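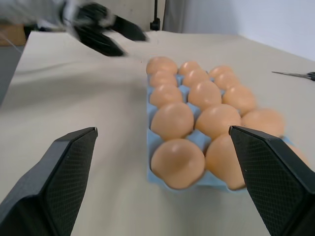
*Last edited in February, 161 views*

**Consuelo Galindo**

**1/** We are planning the equipment budget for our packing room at Fernby, and I promised to share how we do it. Eggs first, because eggs are where the money question becomes serious.

**2/** Two arms, black fingers, one blue carton of brown eggs. In my spreadsheet this is one line called "cell". It should be at least six lines, and I learned it too late for the first draft.

**3/** The six lines: arms, grippers, wrist cameras, table and mounts, spare fingers, hours of our own people. The last one I forgot completely. My boss did not.

**4/** We have two offers on the desk. Clavel sells everything as a package with installation. Pacheco sells the arms alone and is cheaper on paper. After I added mounts and cables to the Pacheco offer, the difference became small.

**5/** Please ask for the price of finger pads before you sign. Ours have a crosshatch texture, and I want to know what a new set costs and how long it takes to arrive. Clavel says 20 days. Pacheco did not answer yet.

**6/** Payment: Clavel wants 30 percent with the order. I asked for 20 and we are still discussing. If you have managed to get this lower with a supplier, I would be glad to read how.

**7/** A question from yesterday: do we budget for broken eggs? Yes, under consumables, together with cartons and table covering. It is a small amount, but I prefer to see it written.

**8/** Another question: why two arms and not one? One could maybe place the eggs. We also want to close and move the carton, and for this I did not find a one-arm quote that I trust. I will ask again before summer.

**9/** Software is a separate sheet. We are looking at a yearly license from Prokanano, and I don't understand yet if it is counted per arm or per cell. I wrote to them this morning. For now I put the higher number.

**10/** Next thread will be about service contracts. If you have one that you regret, my messages are open.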